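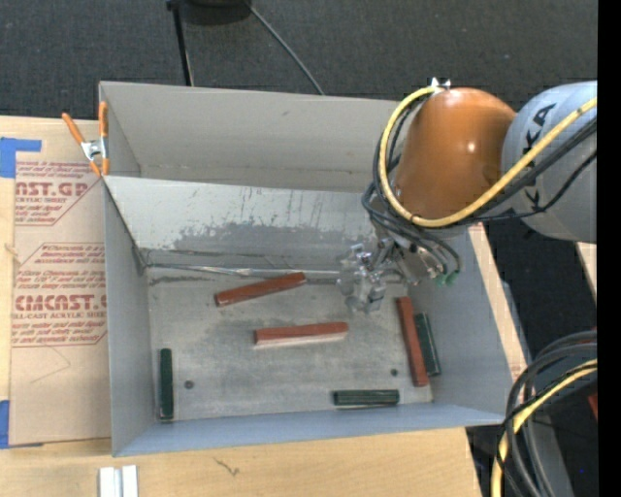 4.2 Cleaning and inspecting the block bin

The Stellell sorting bin needs a full clean at each set change and a short inspection before every session. Blocks may stay in the bin for the inspection only. A bin in regular use will show scuffed paint on the sloping back panel, thin vertical scratches and a darker worn patch along the lower part, as well as grime beside the seam strip at the foot of that panel. Scratches are cosmetic. Grime at the seam is not, and must be removed as set out in the steps that follow.

Before you start

Place the bin on a flat tabletop with the sloping panel at the far side. Have ready a soft brush, two lint-free cloths and a bottle of Rodico neutral cleaner, diluted with water at 1:16.

Procedure

1. Take out all red and green blocks and sort them by colour into the storage trays.

2. Brush loose dust from the back corners towards the centre of the floor. Lift it out with a dry cloth.

3. Dampen a cloth with the diluted cleaner. Wipe the side walls from the rim downwards, then the front wall.

4. Wipe along the seam strip from left to right. Use light pressure – the strip may lift if it is rubbed across its width.

5. Wipe the floor last. Keep liquid away from the small round holes.

6. Leave the bin to dry for 34 minutes before returning any blocks.

CAUTION: Do not use steel wool or solvent on painted surfaces. Do not stand the bin on its rim to drain.

Note: Cloudy stains on the floor that remain after step 5 do not affect use. Do not try to polish them out.

Checking the blocks

7. Wipe each block with a dry cloth. Set aside any block with a split or a raised edge. Pale edges and light rub marks are acceptable.

8. Measure any block that has been replaced. Blocks from the Ljungberg set are 9 mm longer than the standard set and must not be mixed with it.

9. Return the blocks to the bin by hand, one at a time. They may lie at any angle, including against a wall, but must not stand above the rim.

Repainting is covered in section 4.5. For a lifting seam strip, order repair kit 17 from Skondmont and take the bin out of use until it is fitted.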